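Sorting the Supply Closet at Tarelthorpe

The supply closet on the second floor has been emptied, sorted and put back together. If you sew, knit, mend or teach at Tarelthorpe you will find most things in a new place, so please read this before you go looking for the good scissors.

The closet had not been cleared since the workshop moved into the building. Things went in at the front and pushed older things to the back, and by last spring the door would not close unless somebody leaned on it. Zuleica Andrade offered to take it on in November, when the evening classes were on break and the big room was free. Anselmo Bittencourt, Biljana Leka and I joined her. It took us 12 evenings. We had planned on five.

We started by carrying everything out and setting it down on the floor of the big room. Fabric went along the windows, yarn near the radiator, and anything small went into whatever basket or carton was closest. That last part was a mistake, and we spent two evenings undoing it. Small things need to be sorted as they come off the shelf. Once a packet of needles has gone into a carton with zippers, bias tape and a bag of doll eyes, you have to handle all of it again.

After that we worked with baskets. Each of us had one, and the rule was that a basket held only things of one kind. When it had enough in it to be worth the walk, it went to the long table to be checked and labeled. Biljana did the labels because her printing is the easiest to read. Packets that were still sealed were kept if the contents were any use to a class. Opened packets were emptied into jars, and the old packaging went into the recycling.

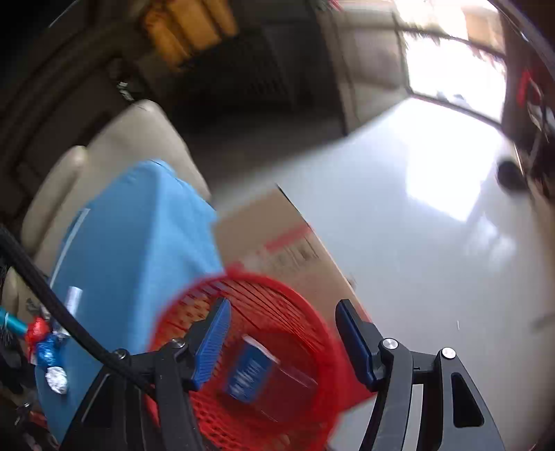 Boxes with no label were opened and looked at, one at a time. Most of them were what you would expect: pins, snaps, bobbins, machine needles in sizes that fit the older machines. A few were a surprise. We found the buttonhole foot that was reported missing two years ago, and a set of curved upholstery needles that Ifigeneia Xenos had given up on and replaced. She has them back now and has donated the second set to the shared drawer.

Cartons were harder. People had reused shipping cartons for so long that the printing on the outside told you nothing about the inside. One marked for light bulbs held quilt batting. We have decided to stop using shipping cartons for storage in the closet altogether. They are fine for bringing things in or taking things out, but please flatten them afterward and leave them by the back stairs.

The final count, for those who asked, was 91 containers of one kind or another when we began and 28 when we finished. Much of the difference is air. A lot of boxes were less than half full, and there were a good many duplicates. We had seven separate places where white thread was kept.

The new arrangement is as follows. The top shelf is for batting and interfacing, which are light and not needed often. The next shelf down has folded fabric, cottons on the left and everything else on the right. Yarn is in the middle, by weight, with the heaviest closest to the door. Notions are on the shelf below that, in round baskets, at a height where a person sitting on the stool can reach them. The bottom shelf is for irons, pressing cloths and the two spare machines. Scissors are on hooks inside the door. Fabric scissors have a ribbon on the handle and paper scissors do not.

Please put things back in the basket they came from. If you are not sure where something belongs, leave it in the basket marked ASK, on the stool side of the notions shelf, and one of us will deal with it. That basket is emptied once a week. Do not leave projects in progress in the closet. There were nine of them when we cleared it, and we have been able to find owners for only four. The rest are in a bag in the office – a half-finished child's vest, two sleeves, a patchwork cushion front and a sock with the needles still in it. If one of these is yours, come and get it before the new classes start. After that the materials will go back into stock.

Several things were more than we could ever use. Nkrumah Ofori drove two carloads to the school in Vidmar, mostly felt, craft foam and acrylic yarn in bright colors. The art teacher was glad to have the felt in particular. We also gave a bag of wool scraps to the spinning group at Codunari, who will card them and use them for stuffing. Anything stained, rusted or crumbling was thrown out. Old elastic goes bad faster than most people think, and all of ours was bad.

We do need a few things. We are short of black thread in the all-purpose weight, hand-sewing needles in the middle sizes, and glass jars with lids that hold a pint or less. We do not need buttons, and please do not bring any more zippers unless they are longer than 20 inches. Donations of fabric should be at least a yard, clean, and free of smoke smell. Bring them to the office and not to the closet, so that they can be looked over first.

Zuleica will be at the closet from 6:00 to 7:00 p.m. on the first two evenings of the new term to show people where things are. The key is on the same hook as before. A printed plan of the shelves is taped inside the door, under the scissors, and there is a second copy in the office.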